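Enlever un pli marqué sur une chemise en coton : méthode au fer et à la pattemouille

12 partages · 4 commentaires

Par Fotini Tzavaras

Un pli marqué est un pli que le séchage, le stockage ou un fer trop chaud a fixé dans la fibre. La cellulose du coton se détend sous l'effet combiné de l'humidité et de la chaleur, puis se fige dans la position où elle refroidit. La méthode ci-dessous s'applique au coton tissé de poids moyen. Pour la viscose, le lin épais ou les mélanges contenant plus de 50 % de polyester, se reporter à l'étiquette d'entretien et baisser la température.

Matériel

- Fer à vapeur d'au moins 2000 W, semelle propre
- Planche ou table couverte d'un molleton
- Pattemouille en coton blanc, sans apprêt
- Vaporisateur rempli de 200 ml d'eau déminéralisée
- Vinaigre blanc (facultatif, voir étape 4)
- Cintre large

Étape 1. Lire l'étiquette

Un point sur le symbole du fer correspond à une semelle à 110 °C au maximum, deux points à 150 °C, trois points à 200 °C. Un fer barré interdit le repassage. En l'absence d'étiquette, commencer à un point et faire un essai sur l'intérieur du pan arrière.

Retirer les étiquettes de prix et les adhésifs avant de chauffer. La colle ramollie migre dans le tissu et laisse une auréole difficile à reprendre. Si un résidu subsiste, le traiter à l'alcool ménager, après essai sur une couture intérieure, rincer et laisser sécher.

Étape 2. Examiner le tissu

Poser le vêtement à plat sous une lumière forte, de préférence rasante. Distinguer trois cas :

- le froissage diffus, sans arête nette, qui part à la vapeur seule ;
- le pli à arête, qui demande humidité et pression ;
- la cassure, où la fibre est usée et la teinte éclaircie. Le repassage l'aplatit mais la ligne reste visible.

Tissus froissés, en rose puis, sur la dernière vue, en orange :

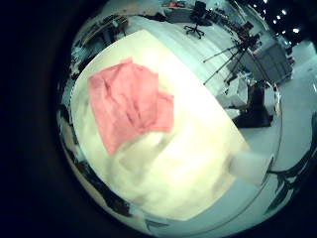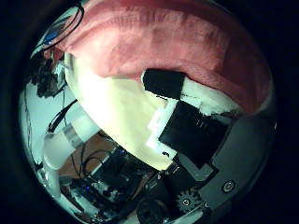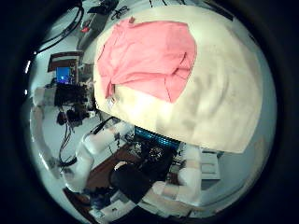
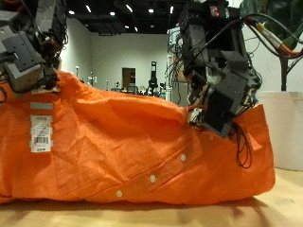

Étape 3. Humidifier

Vaporiser l'envers à 20 cm de distance. Le tissu doit être souple et frais au toucher, sans goutte apparente. Rouler le vêtement sur lui-même et le laisser reposer 21 minutes dans un linge fermé. Ce repos égalise l'humidité entre les épaisseurs simples et les parties doublées (col, poignets, patte de boutonnage). Un passage direct au fer sèche la surface avant que le cœur des coutures soit détendu.

Étape 4. Traiter l'arête

Étendre la zone sur le molleton, envers vers le haut, droit-fil parallèle au bord de la planche. Placer la pattemouille humide sur l'arête. Appliquer le fer verticalement, compter huit secondes, lever, déplacer d'une demi-semelle. Ne pas faire glisser : le glissement déforme le biais et déplace le pli.

Si l'arête persiste, imbiber la pattemouille d'un mélange d'une part de vinaigre pour trois parts d'eau et recommencer. Vérifier au préalable la tenue de la couleur.

Étape 5. Refroidir à plat

Laisser la zone en place jusqu'à refroidissement complet. Un vêtement déplacé tiède reprend un pli en quelques minutes.

Étape 6. Finir dans l'ordre

Col, empiècement, poignets, manches, dos, devants. Contourner les boutons avec la pointe, sans passer dessus. Suspendre, fermer le premier et le troisième bouton, attendre une heure avant de ranger.

Défauts fréquents

Lustrage : semelle trop chaude sur l'endroit. Tamponner au vinaigre dilué et vaporiser sans contact.
Taches brunes : calcaire ou résidu d'amidon. Détartrer le fer et laver le vêtement.
Coutures qui gondolent : fil rétracté. Humidifier, étirer à la main, presser sans vapeur.

4 commentaires

Conall Hennessy
Le repos dans un linge fermé fonctionne-t-il aussi pour une toile plus serrée ?

Fotini Tzavaras
Oui, en prolongeant jusqu'à 40 minutes.

Conall Hennessy
Et avec l'eau du robinet ?

Fotini Tzavaras
Possible si elle est peu calcaire. Sinon, garder la déminéralisée pour le vaporisateur et suivre la notice du fer pour le réservoir.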